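Home | News | Products | Stockists | Contact

Goodall brings out a parts box for people who lose their screws

For release: September

Hello from Goodall! I'm Noelia Vallejo, I look after the storage range, and I've been allowed to write this one myself, so forgive me if it goes on a bit. We've got a new divided box coming out this month called the Gistine and I'm very fond of it.

It began with my own kitchen drawer. You know the one - picture hooks, fuses, a bag of shelf pegs from a wardrobe we gave away years ago. I tipped the lot on to the dining table one evening, sorted it into egg cups and saucers, and then had to clear it all up again before anyone could eat. Next morning I went to Salim Koech, who does our design work, and asked him for a box I could sort straight into. He said fine, what goes in it? I sent him a list of 29 things and he stopped answering my messages until after lunch.

We went back and forth over the layout for months. Salim wanted all the spaces the same size because it looks smart. I wanted somewhere for pencils and the long screwdriver bits, which never fit anywhere. We ended up with small compartments for the bitty stuff plus a long one for the awkward things, and I still think I won that one (he'd tell you otherwise).

The other thing I was stubborn about was being able to see in. I've owned solid boxes with labels on and the labels are always wrong by Easter, so ours is see-through with a smoky grey tint, and it shuts with a pair of black latches.
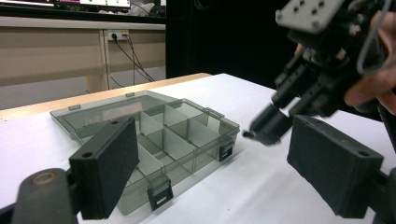 The Gistine with its lid open, in both pictures.
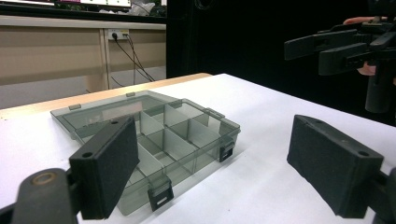

Before we settled on the final version we sent early boxes out to 163 customers and asked them to use them for whatever they liked. Beads and fishing bits were the favourites, then sewing things, then (to my surprise) seeds. Hadi Sayegh, who runs a small repair shop and has bought from us for ages, wrote back with this: "I put my watch parts in one and my tea bags in the other. Both are going well."

We took plenty of grumbles on board as well. People told us the first latches were hard on the fingernails, so those were changed, and Salim redrew the lid after that, which held us up by 2 weeks. Sorry to the shops who were waiting!

If you're filling one for the first time, my advice is to start with the things you reach for most and leave a few spaces free. I filled every single one on day one and then found another bag of wall plugs under the sink.

The Gistine will be in our usual shops this September, and Divimport is handling orders from overseas. Shops wanting a sample should ask for Taner Keskin at the Goodall sales desk, mornings are best.

Shares: 29 | Comments: 3

Ezequiel Montoya
Does it come in a bigger size? I've got a lot of drill bits and no self-control.

beadsandbobs
I was one of the testers, mine's full of seed beads and I love it. The new latches sound like a good move, the old ones got me more than once.

Pat in the shed
Long bit for the pencils, yes please. Noelia was right.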